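2021年11月30日 作業ノート(接着・塗装まわり)

昨日の続き。棚板のサンプル、結局もう一回塗り直しました。Stureckの水性ウレタン、説明書どおりに薄めるとやっぱり垂れるんですよね。5月に試したときも同じことを書いていて、ノートを読み返して自分で笑ってしまった。今回は水を4%に抑えて、刷毛は幅30mmのほうを使用。垂れはだいぶましになったけど、端のほうに刷毛目が少し残る。このくらいなら研げば消えるかな、という感触です。

研ぎは#320から始めて#400で軽く。Clydeさんは「#600まで上げないと二回目がきれいに乗らない」派なんだけど、私はそこまでやると逆に食いつきが悪くなる気がしていて、ここは毎回意見が割れる(笑)。せっかくなので左半分を#400、右半分を#600で仕上げて並べてみることにしました。裏に鉛筆で書いてあるので、見るときは裏返す前に予想してみてください。

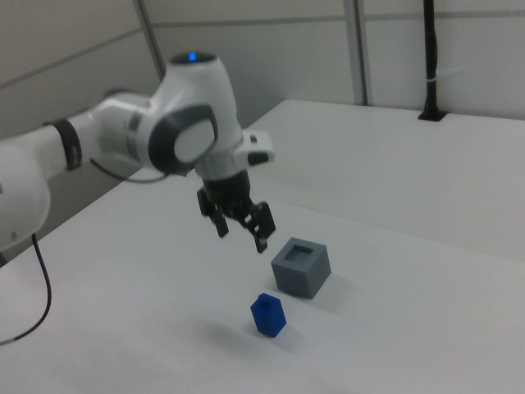 それから木口の吸い込み問題。サンプル番号2320の板だけ、木口が妙に暗くなります。同じ材のはずなのに! 下塗りにDrellicoのシーラーを一度挟んだら少し落ち着いたものの、まだ面と木口で色が違う。Lama Houraniさんに見せたら、目止めの前に木口だけ一段細かく研いでおくといいよ、と教えてくれました。なるほど、そっちか。これは次の板でやってみます。あと、シーラーは缶の底にたまりやすいので、使う前にちゃんとかき混ぜること。今朝さぼって上澄みだけ塗りかけました。

乾燥時間のメモ。この時期は工房が冷えるので、缶に書いてある時間はあてになりません。指触で最大11時間みておけば次の工程に進める感じ。夕方に塗って朝に研ぐ、という流れがいちばん無理がないです。昼に塗って夜に研ごうとした一枚は、ペーパーに塗料が団子になってついて、見事にやり直し。急ぐとだいたい損をする。

接着のほうは、Schumacherのクランプを新しく二本おろしました。締め具合が軽くて気持ちいい。ただ、ハンドルが軽いぶん締めすぎるので注意です。はみ出した接着剤はすぐ拭かずに、ゴム状になってからスクレーパーで取るほうが、木目に入り込まなくて塗装が楽でした。前は濡れ布巾で拭いていたけど、あれは薄まった糊が広がって、塗ったあとに白っぽく出るんですよ……。もっと早く変えればよかった。
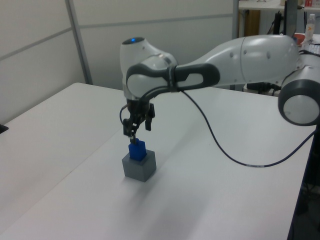 色の話も少し。Gikoraの顔料で作った試し色、青はもう少し彩度を落としたい、というのが今のところの私の意見です。小さい見本だと良く見えても、棚板一枚の面積になるとかなり強い。それに隣に何色が来るかでも印象がずいぶん変わる。写真の、灰色の立方体に青い小さなブロックが載っているところなんかを見ると、白い天板の上で青だけがぱっと目に入るでしょう。差し色ならこれでいいけど、広い面でこれをやると落ち着かないと思う。脚を灰色、小口だけ青、という組み合わせなら逆にかわいいかもしれない(これはちょっと試してみたい!)。青に混ぜるなら黒より茶のほうが濁り方がやわらかいので、次は茶をほんの少しずつ足していきます。

明日やること:
・左右の研ぎ比べに二回目を塗る
・木口だけ先に研いだ板を一枚用意
・青の調色、茶を足した見本を作る
・#400のペーパー、残りわずか。注文する

刷毛は水につけたままにしてあります。先に使う人は洗ってからどうぞ。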